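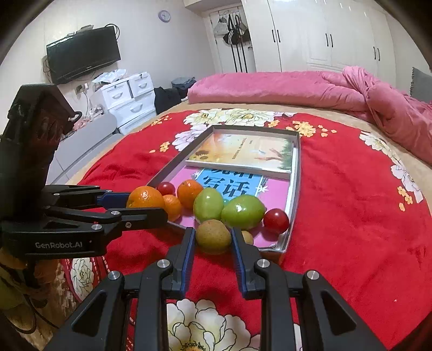
**Blue pads or bare plastic? Handheld grippers on round things**

**reet_org** wrote:

Third month with the two handhelds, and I have opinions. I've been comparing the blue pads against bare fingertips for picking up fruit. Same operator (me), same fruit, more or less the same lack of talent.

Oranges are easy with pads. Pears are where friendships end. The fat end wants to squirt out the front and the thin end wants to pivot. With bare plastic I dropped the pear so often that I started buying them harder.

My log stands at 474 picks. I'm keeping the pads on and would like someone to tell me I'm wrong before I order spares.

---

**vanags_fan** wrote:

You're wrong. Happy to help.

Pads hide bad alignment. If your fingers come in crooked, the squish covers for you, and then whoever trains on your demos gets crooked approaches forever. I ran bare tips on the Vanags all through November. Miserable, but my approaches got straighter.

---

**eglelaur** wrote:

> Pads hide bad alignment

So do tires, and I still want them on my car.

What are you grabbing with, Reet, one hand or both? I find the pads matter much more when the other gripper is parked close by and you can't come in from the side you'd like.

---

**reet_org** wrote:

Both. Left takes the big orange, right hovers and waits its turn like a person at a buffet. And yes, the pear is worse when the left is in the way. I hadn't split the log by that, so thanks for the homework.

---

**Maarja V.** wrote:

Has anyone here tried the Nello tips? They're softer and rounder. I had a pair for 2 weeks. Great on cherry tomatoes, hopeless on a book. You go to lift the cover and the tip just folds over and thinks about it.

---

**vanags_fan** wrote:

Who is picking up books with fruit tips?

---

**Maarja V.** wrote:

Someone whose task list says "clear the tray" and whose tray has books in it.

---

**plumcombe_farah** wrote:

Disagreeing with everybody a little. Before you blame the tips, check the camera. Ours sits behind the fingers with a very wide lens, and anything between the tips looks farther off than it is. Half my pear drops were me closing early. I spent an evening practicing with my eyes on the feed only, and my drops went down with the same worn-out pads.

Also, wipe the pads. Orange peel leaves a film. I use a damp cloth every 80 picks, which I chose because that's when my wrist wants a break anyway.

---

**eglelaur** wrote:

Seconding the cloth. No soap, though. I used dish soap once and spent the afternoon chasing a tomato across a bedspread.

---

**vanags_fan** wrote:

Fine, clean pads beat dirty pads. I still say do your first hundred bare. Suffering is part of calibration.

---

**Laine_L** wrote:

Soltby sells pads in bulk sheets, and you cut them yourself. Measure the inner edge first. I cut mine a hair too wide and they caught on each other every time the fingers closed.

---

**reet_org** wrote:

OK, plan: pads on, wiped, feed only, and I'll log "other gripper in the way" as its own column. Then a bare run for vanags_fan, so he'll stop.

Laine, do you remember how thick the Soltby sheet is? The listing gives the length twice and no thickness.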